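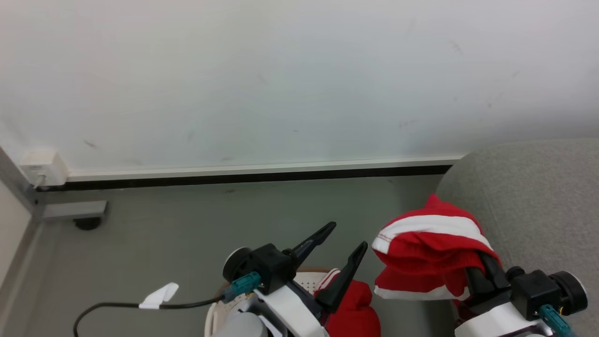 机器人叠衣服，也要守规矩

大家好！我又来啦。上次写完扫地机器人，有小读者留言问我：机器人要是会收拾衣服，会不会夹到人的手呀？这个问题问得太好了，我高兴得当天晚上就开始写这一篇（写到一半还跑去把自己的袜子收了）。

先说说机器人的“手”。它没有五根手指，常见的是两根，一开一合，像一把大夹子，大人们叫它“夹爪”。你看它捏着那件红白相间的衣服，衣服皱成一团搭在指头上，旁边就是白色的筐子。对你来说，从筐里拿件衣服有什么难的？可是对机器人来说，布是软的，每次抓起来形状都不一样，难着呢！

那规矩是什么呢？就是大家事先说好：什么可以做，什么不可以做，万一出了事怎么办。你们过马路看红绿灯，是规矩；上体育课先热身，也是规矩。造机器人和用机器人的大人也有很多很多规矩，有些写成厚厚的本子，叫“标准”。标准里的字又小又长，我看得直打哈欠，所以挑了四条最要紧的，用咱们自己的话讲一讲。

规矩一：手别伸进去

夹爪张开和合上之间的那块地方，是最容易夹到手的。机器人通着电的时候，哪怕它一动不动，也不要把手指放进去试。它可能正在等下一个命令呢！想帮它把掉下来的衣服捡起来？先喊大人，等大人让它停好了再捡。

规矩二：力气要刚刚好

你拿鸡蛋和拿书包用的力气一样吗？肯定不一样嘛。机器人的力气也得有个上限，这个上限由大人来定，还要一遍一遍地测。力气太大，会扯坏衣服，碰到人也会疼；力气太小，衣服又会滑下去。我写过一个小故事，里面的机器人叫“Lumitz”，它第一次叠毛衣，把袖子拉得跟面条一样长。后来大家给它调小了力气，它才敢去碰奶奶的围巾。

规矩三：要有一个能马上叫停的按钮

这个按钮叫“急停按钮”，通常是红色的，圆圆的，像个大蘑菇，一拍下去，危险的动作就要停下来。它要放在人一伸手就够得着的地方，前面不许堆东西。有同学问我，拍错了会不会挨骂？不会的！觉得不对劲就该停，停错了再重新开始就好。不过可别拿它当玩具拍着玩哦，人家干活干到一半呢。

规矩四：地上要看清楚

机器人有电线，家里也有电线，插座常常就在墙根底下。开始干活以前，大人要看一看：电线会不会绊到脚？会不会被夹爪钩住？旁边的家具稳不稳？还要给机器人的胳膊留够地方，因为胳膊转起来，占的地方比你想的大得多。

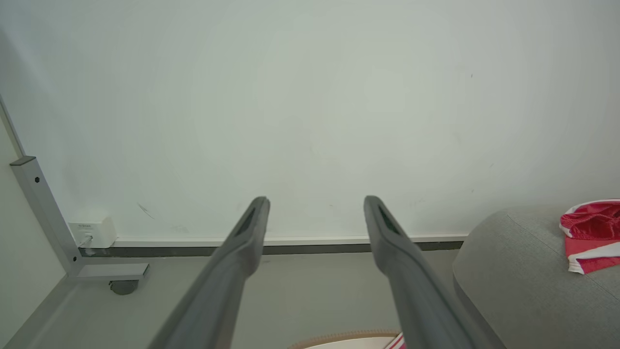 图片来源：Allura 儿童科学角

你看，张开的两根长指头中间空出好大一块，规矩一说的就是这种地方。再看看墙根，插座上插着插头，旁边是一个浅灰色的金属架子，右边的软座上还搭着一件红白色的东西，看着像条短裤。你要是负责检查规矩四，会先看哪儿？我会先看插头那边，再蹲下来看看架子的脚放平了没有。

说到检查，我还想多讲一点。检查可不能只做一次。今天检查过了，明天有人搬了把椅子过来，地方就变了，得再看一遍。大人们会做一张表，看过一样就打一个勾，谁看的，就写谁的名字。这张表你在家里也能学着做，比如骑自行车以前：刹车，打勾；轮胎，打勾；头盔，打勾！

还有小朋友问：机器人自己知不知道规矩？嗯……有一部分是写在它的程序里的，比如胳膊最远能伸到哪儿，动得最快能有多快。可是它不懂什么叫“疼”，也不懂什么叫“小心”，这些都得靠人替它想好。所以规矩里有一大半其实是写给人看的，包括你和我。

动手玩一玩：我来当夹爪

找一个同伴，准备两件旧衣服和一个筐。一个人当机器人，只准用两根手指夹衣服；另一个人当操作员，只准说“张开”“合上”“往上”“往下”。操作员一喊“停”，机器人必须马上不动，像木头人那样。玩4分钟，然后交换。

玩完了说说看：哪句命令最容易听错？喊“停”的时候，机器人是不是真的马上停住了？我试的时候，光是把一件T恤提起来就花了好久，还掉了两回，笑得肚子疼。

几个词，记一记

夹爪：机器人用来夹东西的“手”。
急停：遇到危险时，让机器马上停下来。
标准：很多人商量好、写下来、大家一起照着做的规矩。
操作员：负责指挥和看管机器的人。

下一篇我想写机器人怎么认颜色，你们有问题就写在纸上，请爸爸妈妈帮忙发到留言区吧，我每一条都会看的！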